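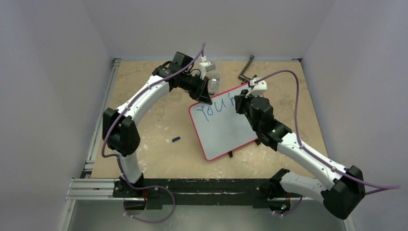

Page last modified: October 28, 2022

Chapter 2
Shared Loads and Shared Workspaces

When two arms work on one object, each becomes part of the other's surroundings. A rule written for a single arm seldom covers this case. The chapter sets out the practice used in the Ostness teaching cell, where two arms handle a whiteboard with handwriting on it over a table with panels on three sides.

Readers should know the stop categories from Chapter 1. Cable routing, which must leave every joint free to turn through its full range, is treated in the Valente workbook under exercise 2673.

The person in charge of the cell must write down which arm leads, what each gripper may touch, and what both arms do if one of them stops. Loose items on the table, even a marker cap, are to be recorded in the cell log before power is applied.
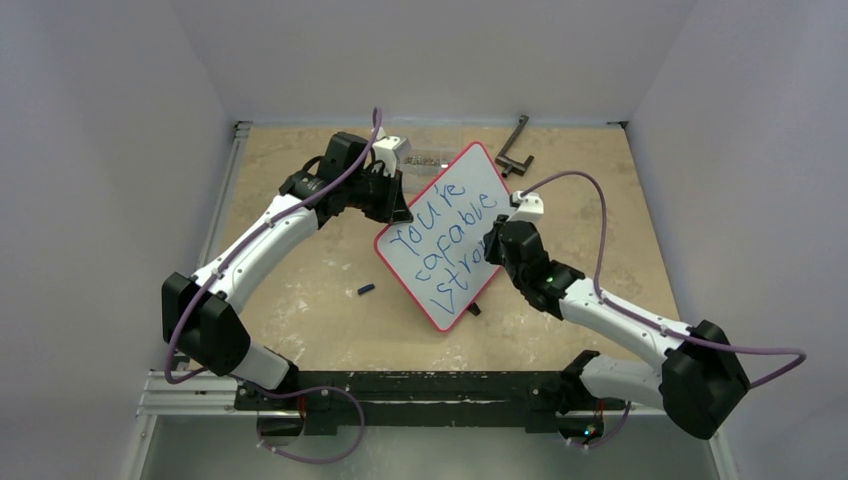 2.1 Holding an Object with Two Grippers

A stop signal sent to one arm shall stop both. Neither gripper shall open on a stop unless the written assessment allows it.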